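Grelildale Amateur Boxing Club: Membership Questions

Who may join?
Boxers aged 18 and over. Under-18s may attend the July course with written consent from a parent.

When may a new member spar?
After 24 supervised sessions and approval from the head coach, Afshin Nazari.

Are gloves provided?
Loan gloves are available for the first three sessions. Mouthguards and hand wraps are not lent — members must bring their own.

How do I withdraw from a bout?
Notify the club in writing at least five days before the weigh-in.

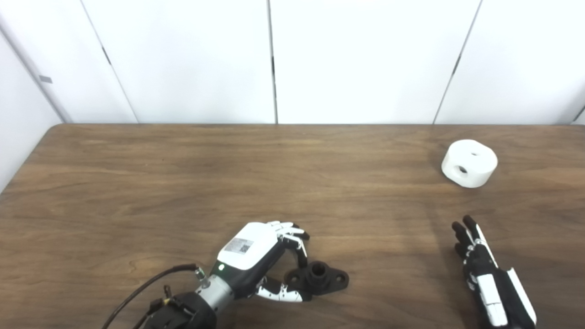

Wood-grain table and white wall panels

Are fees refundable?
Only on medical grounds.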